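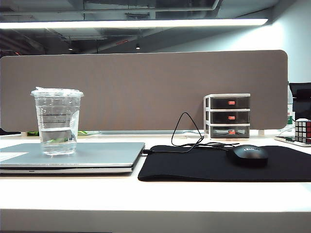

Open day FAQ, 18th November, Illville site. Short answers, we're still setting up and will fix the gaps as we go. The demos run on ordinary office desks, no fenced-off cell, no conveyor. Expect things like a lidded plastic cup of water standing on a closed laptop, mouse and drawer unit left where they are. Household and office stuff is what the Cartwright arm works on all day so that's what you get to see.

Where do I go?
Main entrance, Grostetti building. Sign in at the desk, get a badge, up one floor. Do not use the Gristitz gate, it's deliveries only and they will send you back round.

Do I need to book?
Yes for the demo, no for the talk and the coffee. Demo groups are 15 people max. Booking form closes when the slots are full, last year that was mid October.

How long is a demo?
Twenty minutes plus questions. Seven groups over the day, first one at ten.

What does the arm do in the demo?
Picks things up, moves them, puts them down. Cups, small boxes, pens, whatever is on the desk. Clear plastic is the hard one. Depth sensors don't like it, and a thin cup gives when you squeeze.
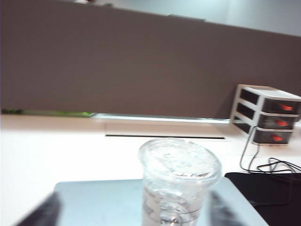 Wrist camera view, gripper fingers either side of the cup.

Does it ever drop things?
Yep. Grip too soft and it slips, too hard and the lid pops. You may see a miss, operator resets and goes again. Bring a towel if you insist on the front row (kidding, we have towels).

Is a person driving it?
Depends on the slot. Morning groups see it driven by hand, afternoon groups see it run on its own with an operator at the stop button. Your confirmation email says wich one you've got.

Can I have a go?
Morning groups only. Two or three people per group, names out of a hat. Over 16s.

Can I bring kids?
Yes, with an adult. Strollers fine, there's an elevator.

How close can we stand?
Behind the tape. Please dont lean over the desk while the arm is powered, even if it looks parked.

Photos?
Fine in the demo area. Not in the corridor labs. No flash near the cameras, it throws them off.

How many tries does the arm need to learn one task?
Varies a lot. The cup set stands at 861 recordings, of which 640 were good enough to keep. Irena Laskowska goes over this in the talk, slides go up afterwards.

Parking?
Visitor lot behind Grostetti, free, fills early.

Lunch?
Sandwiches till they run out. Tell us about allergies on the form.

I can't make my slot, now what?
Reply to the confirmation email so we can pass it on. No swaps at the door.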